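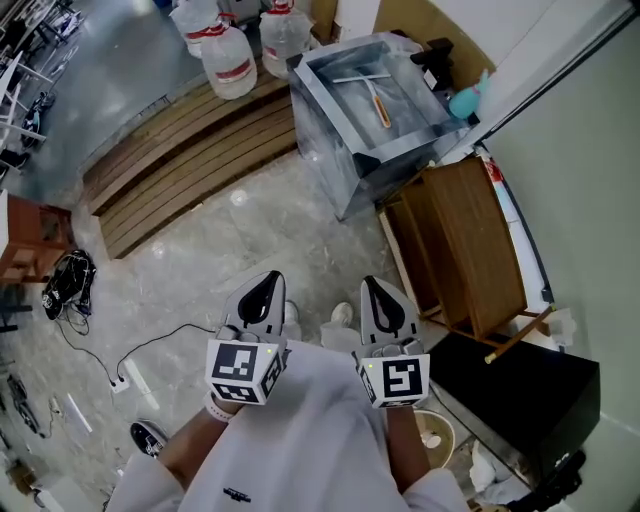 How much money should I set aside before buying a pair of hand-held grippers to use at home?

Take the price of the pair and add half again for the things that go with it: spare finger pads, charging, storage, lighting and a reserve for repairs. If the total is more than you can spend this season, wait or rent, and don't cut the extras to make the pair fit.

10 Feb 2023
By the Home Workshop Desk, Ascombe

We use cookies to remember your settings and to see which pages get read. You can change this at any time under Preferences.

The tips below are for people who record household jobs with hand-held grippers, the kind you hold one to a hand, so that a robot can later be trained on the same jobs. More readers are doing this in a spare room or a garage, and most of the letters we get are about money. They concern the parts of the budget that come after the grippers themselves.

Write down the jobs before you look at prices

Make a list of the jobs you plan to record. Wiping glass, folding towels, filling a basket and putting cups on a shelf all ask for different things. A gripper that handles a towel well may be poor at holding a squeegee handle, and a wide opening that suits a bottle may be clumsy with a spoon.

Next to each job, write the widest thing you'll need to pick up and the heaviest. Measure with a tape. Take this list with you when you shop, or keep it beside you when you read the product page. If the maker gives an opening width and a weight limit, check every line of your list against them. Cross out the jobs that don't fit and see if the rest still justify the purchase.

Most people start with too many jobs. Pick a few that use things you already own. A spray bottle, a laundry basket and a stack of dishcloths will keep you busy for weeks and cost nothing.

One or a pair

A single gripper is cheaper and is enough for pick-and-place work. Folding, opening jars and anything where one hand steadies while the other moves will need both. If you think you will end up with a pair, ask the seller if a second unit bought later will match the first. Makers change the finger shape or the mounting between batches, and an unmatched pair is a nuisance to train on.

Our own pair came from Rindetti and cost $703 with the cables. We priced a single first and found that buying two separately would have come to more, even before the second shipping charge. Other makers price it differently, so get both figures in writing.

Parts that wear

Finger pads go first. They pick up dust, soap and grit, and after a while they start to slip on smooth plastic. Look up the price of a replacement set before you buy the gripper. If the maker doesn't list one, write and ask. If they can't tell you, treat that as a warning.

We put $95 aside for pads and small screws at the start and used most of it in the first season. Glass cleaning was hard on them. Fabric work hardly marked them at all.

If your grippers use printed marker blocks for tracking, include a spare set of those too. A scratched or smudged print can be hard for a camera to read, and it's a dull thing to wait on in the mail. Keep the spares flat and out of the sun.

Batteries and charging

Find out how long a charge lasts in use, and how long it takes to fill. Then work out what a normal session looks like in your house. If you'll be working for a morning with a break for lunch, a gripper that charges over the break may do. If you work in short stretches through the day, leave it on the charger between them.

Buy a decent power strip with a switch. Place it where you won't walk, and put the cord along the wall. Cords across the middle of the floor are the most common trouble readers tell us about, and a cord cover costs less than a new connector. Our run from the outlet to the work area is 13 feet, and we bought a cord to suit instead of joining short ones.

Don't pay for a charging dock unless you have tried doing without it. A shelf near an outlet does the same work.

The floor and the room

Think about what happens when a gripper gets dropped. On tile it will probably land on a corner. A foam mat under the work area is a cheap item to add to the budget and can be rolled up afterward. It also helps your knees if you're recording jobs close to the floor.

Shiny floors throw light back up at the camera. Before you spend on lamps, try closing the blind and turning on the ceiling light. If you still see glare on your recordings, a plain matte rug is usually cheaper than new lighting.

Measure the clear space you have with the furniture in its usual place. Swing your arms out to both sides and take a step each way. If you have to move a table every time, you'll stop doing it, so give that table another home or pick a smaller set of jobs.

Shoes, bags and loose boxes should go on a rack. Add a rack to the budget if you don't own one. Nurkora sells a plain one that bolts together and takes a fair amount of weight on the lower shelves – put the heavy things there anyway, whatever the label says.

Storage for the grippers

A lidded bin with a folded towel in the bottom is enough. Keep both grippers in the same bin with their cables coiled beside them. Label the left and the right with tape on the body where your palm won't rub it off.

Hard cases look good and cost a lot. They make sense if you carry the grippers to other people's homes. If they stay in one room, spend the money on pads.

Things to record with

Use what you have and don't buy props for the first month. After that, if you need more variety, try the thrift store. Cups in different sizes, a few spray bottles, baskets and old towels are all easy to find. Clear containers are worth having for practice, as clear plastic is hard for many cameras and you'll want to know early if yours has trouble with it.

Keep props in one place and wash them before they go back. Soap left on a bottle will be on your finger pads the next day.

Renting first

Valdebenito rents gripper sets by the week, and there may be a tool library near you that does the same. A week is long enough to find out if your wrists put up with the weight. Hold them as you would on a real job, with your elbows bent and the fingers pointed down, and keep it up through a full session. A set that feels light in the store can feel different by the end of a basket of laundry.

Ask what counts as damage. Some places charge for worn pads and some don't. Take pictures of the grippers on the day you collect them, and again on the day you return them.

If the rental shop will take part of the fee off a later purchase, get that on the receipt.

Buying used

Used grippers can be good value. Check these before paying:

Open and close each one fully and listen for grinding.
Look at the finger pads for cracks along the edge.
Wiggle the tracking block, if it has one. It shouldn't move.
Plug in the charger and make sure the light comes on.
Ask which software version was last used with it.

An old pair with no software support is a paperweight, so look that up before you drive out to see it. Knock the price of a new pad set off whatever the seller is asking – they will usually agree.

Computer and disk space

Recordings take up more room than people expect. Do one short session, look at the size of the files, and multiply by the sessions you plan to do in a month. Buy a drive with double that space, and a second one for the backup. Copy the files the same evening and write the date on the folder.

Don't buy a new computer yet. See if the old one can take the recordings without dropping any. If it can, the training can be done somewhere else.

Spreading the cost

Our order of buying, for anyone starting with a small budget:

First the grippers and one spare set of pads.
Then the power strip, cord and mat.
Then the drives.
Then shelving and a bin.
Lights and cases last, if at all.

Leave a month between steps if you can. We started in January and changed our minds on the lighting before we had paid for any. Keep the receipts in one envelope, with the warranty cards, and write the end date of each warranty on the outside.

A robot arm to go with them

Some readers plan to buy an arm later and want to know if they should save for it from the start. Save for it in a separate account or jar. An arm needs a solid table, a clamp or bolts, and space around it that children and pets can't get into, and each of those costs money too. Check that the arm you have in mind can take the same fingers as your hand-held pair. If it can't, price an adapter now, and ask how long the maker has been selling it.

Yearly costs

Once the room is set up, the spending drops. Expect pads, the occasional cable and perhaps a software fee. Read the terms for that fee before you buy the hardware, since a few makers give the first year free and bill you after it without much notice. Put the renewal on the kitchen calendar.

Get workshop tips by email once a month. Enter your address to sign up. You can unsubscribe from any issue.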